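Datos y conjuntos · Manipulación · Demostración manual

# Livelico: ficha del conjunto de datos

Cameron Shearer, 18 de julio de 2021

## Qué es

Livelico reúne demostraciones de manipulación hechas a mano, con pinzas portátiles, en habitaciones donde vive gente. La tarea es ordenar cosas pequeñas: pulseras, gomas de pelo, cadenas, adornos. Son 86 sesiones y 400 episodios, repartidos entre 3 operadores. Conviene leer esta ficha entera antes de descargar nada, y sobre todo antes de citar un porcentaje de éxito en una propuesta.

Lo digo desde el principio: no estoy convencido de que estos datos sirvan para lo que se pidieron. El encargo de Skevico hablaba de «transferencia directa de la destreza humana». En el repositorio hay vídeo, poses de la pinza y apertura de los dedos. De ahí a la destreza queda un trecho que este conjunto no recorre.

## Cómo se grabó

El operador sujeta una pinza en cada mano y hace la tarea como le parece. No hay guion más allá de una frase de instrucción por episodio. La cámara va en la pinza, de modo que el encuadre se mueve con la muñeca y los dedos de la herramienta tapan parte de lo que interesa.

Pedimos expresamente que no se recogiera el cuarto. Morag Innes insistió en ello después de ver las primeras grabaciones de Drummond, hechas sobre una mesa blanca con cuatro cubos, y creo que tenía razón. Otra cosa es que el modelo aproveche esa variedad. En nuestras pruebas, una política entrenada con todo el conjunto seguía yéndose hacia los colores vivos, estuvieran en el objeto o en el estampado del mantel.
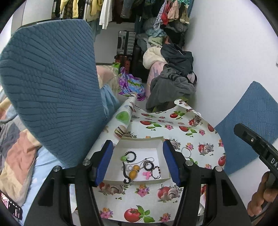 El segundo problema son los objetos finos. Una cadena no tiene una pose que se pueda anotar con seis números, y dos brazaletes enredados son, para el anotador, un objeto o dos según el día. Revisamos las etiquetas en abril y dejamos las discrepancias a la vista en la columna `duda`, en lugar de resolverlas por mayoría. Quien prefiera etiquetas limpias puede filtrar esas filas, pero perderá justo los episodios difíciles.

## Contenido

- `episodios/`: vídeo de cada pinza, sincronizado
- `poses/`: trayectoria y apertura de los dedos
- `instrucciones.csv`: frase dada al operador, en español
- `etiquetas.csv`: objeto, resultado, `duda`
- `descartes/`: 20 episodios que no superaron la revisión y que publicamos igualmente

No se incluye fuerza de contacto. Se ha preguntado varias veces si puede estimarse a partir de la apertura. Se puede calcular un número, sí. Yo no lo usaría para ajustar un controlador.

## Lo que no se debería afirmar con estos datos

Que el robot «aprende mirando». Los operadores corrigen sin darse cuenta: empujan la caja con un dedo, apoyan el canto de la pinza, giran el cuerpo entero para alcanzar un ángulo. Un brazo fijo a una mesa no hace nada de eso, y la conversión de trayectorias falla con frecuencia por límites articulares. El script `convertir.py` avisa de los casos imposibles; los casos feos los deja pasar.

Tampoco que la recogida a mano sea mejor que la teleoperación. Es más rápida y cansa menos, según los propios operadores. La comparación en igualdad de condiciones está sin hacer. Dastell se ofreció a prestar un puesto teleoperado y seguimos pendientes de fechas.

## Privacidad

Se graba en casas. Revisamos a mano los episodios para tapar caras, documentos y pantallas legibles, pero es muy posible que algo se nos haya escapado. Si alguien encuentra un dato personal, que escriba indicando el número de episodio y lo retiramos de la siguiente versión.

## Uso y cita

Libre para investigación, con atribución. Para uso comercial hay que pedir permiso. Agradeceríamos que se publicaran también los resultados malos: los nuestros están en `resultados/`, con las semillas, incluidos los de las dos políticas que no lograron cerrar la pinza sobre una sola cadena.

Pendiente para la próxima versión: calibración por sesión, instrucciones en inglés y una definición de «ordenado» con la que Morag y yo estemos de acuerdo.

Contacto: equipo de datos de Livelico · © 2021 Livelico · Volver arriba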